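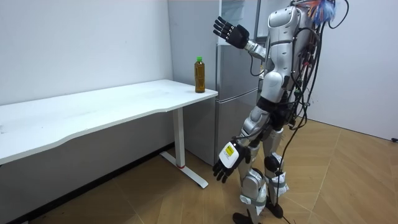 Figure 13.1 One arm raised, the hand open and the fingers slightly curved.

Chapter 13
Talking with the Hands

Before you start

Try to remember the last time you gave somebody directions in the street. I expect you pointed, and I expect that when you came to the roundabout your finger went round in a little circle, and that when you got to the part about the steep hill your whole arm tilted upwards. You may have done all this while looking the other way, up the road, so that you never saw your own hands at work. If I had stopped you a minute later and asked what your hands had been doing, you would probably have had no idea, though you could have repeated most of the words.

In the last chapter we spent a good deal of time on the voice: its loudness, its tune, and the pauses that fall between one thought and the next. Much of what we said there will be useful again, so do keep your notes handy. Hands and voice keep very close company. People who are asked to sit on their hands while they tell a story often find that they hesitate more, and hunt about for words they know perfectly well. (Do try this with a friend. It is good fun, and there is an activity further on which uses it.)

A gesture, for our purposes, is a movement of the hands or arms that has something to do with what a person wants to get across. That leaves out scratching your ear, pushing your hair out of your eyes and feeling in your pocket for the bus fare, although we shall see in section 13.4 that the line is harder to draw than it looks. A yawn behind the hand at a dull meeting can be a perfectly innocent yawn, or it can be a message to the whole room.

Two broad families

It will help to begin by sorting gestures into 2 families, which I shall call fixed gestures and free gestures. You will meet other names for them if you read more widely, and I have put the commonest of these in the word list at the back of the book.

A fixed gesture has a set form and a set meaning, and everybody in a community learns it much as they learn a word. The thumbs-up is one. So is the finger laid across the lips. You can make a fixed gesture without saying anything at all, and people will understand you from the far side of a noisy room. You can also get it wrong, just as you can get a word wrong. Lay the finger on the tip of the nose and you will be met with puzzled looks.

A free gesture is made up on the spot. When you tell me about the enormous dog that jumped on you at Govumham station, you may hold one hand out level to show how tall it was, then bring both hands up to your chest to show where the paws landed. Nowhere is it laid down that a dog must be described like this, and somebody else telling the same story would use quite different movements. On its own, with the sound turned off, a free gesture is often very hard to read. Put the words back and it becomes clear at once.

Look again at Figure 13.1. An open hand, held up at the end of a raised arm, is one of the most useful shapes we have, and one of the slipperiest. It can be a greeting across a street. It can be a request to stop, or a pupil asking to speak, or a bidder at an auction. It might equally be a free gesture, part of some longer account of a tall hedge or a high shelf. The shape of the hand gives us a start, and then we need to know what is being said, who is being spoken to, and how the arm moves before and after. A still picture leaves all of that out, and I would ask you to bear this in mind whenever you work from photographs in this chapter.

The market at Rarkham

Much of the material in the coming sections is drawn from a study of the Saturday market at Rarkham, carried out over the course of 2000 and written up in a modest report called the Wesari survey. The people who did the work sat at a tea stall with notebooks and wrote down every gesture they saw pass between the sellers and their customers. They had hoped to find a tidy set of signals for prices and weights. There were some of those, it is true, chiefly among the older fishmongers, who held up fingers for pounds and turned the hand over for the half.

Far more common, though, were the small and untidy movements: the palm turned up beside a tray of plums, the flat hand rocked from side to side when a customer asked whether the cheese was strong, the wave that meant 'I'll be with you when I've finished here'. That last one gave the note-takers a great deal of trouble. Newcomers to the town regularly took it for a goodbye and walked off, and the stallholder then had to shout after them. We shall come back to this wave in section 13.3, where you will be asked to suggest how the mistake might come about.

You will find extracts from the notebooks in the grey panels. I have tidied the spelling here and there and otherwise left them as they stand – crossings-out, grumbles about the rain and all.

What this chapter covers

Section 13.1 looks at fixed gestures and how children learn them. Section 13.2 turns to free gestures and the way they fit in with speech, and includes the Ghorbani task, in which one person describes a simple cartoon to another who has not seen it. Section 13.3 deals with misunderstandings. In section 13.4 we consider the doubtful cases I mentioned earlier, and I hope you will argue about them, as my own classes always do.

Activity 13A

Work with a partner. Choose a room that you both know well, such as a kitchen or a library, and take turns to explain how to find something in it. For the first turn, speak as you normally would. For the second, keep your hands flat on your knees throughout. The listener should write down any gestures in the first turn and any long pauses in the second.

Talk over your notes together before you read on. Did the speaker remember making the gestures that the listener wrote down? Were there places in the second turn where the hands tried to get away – a twitch of a finger, perhaps, or a lifted shoulder? Keep your notes safe, as you will need them again for Activity 13C.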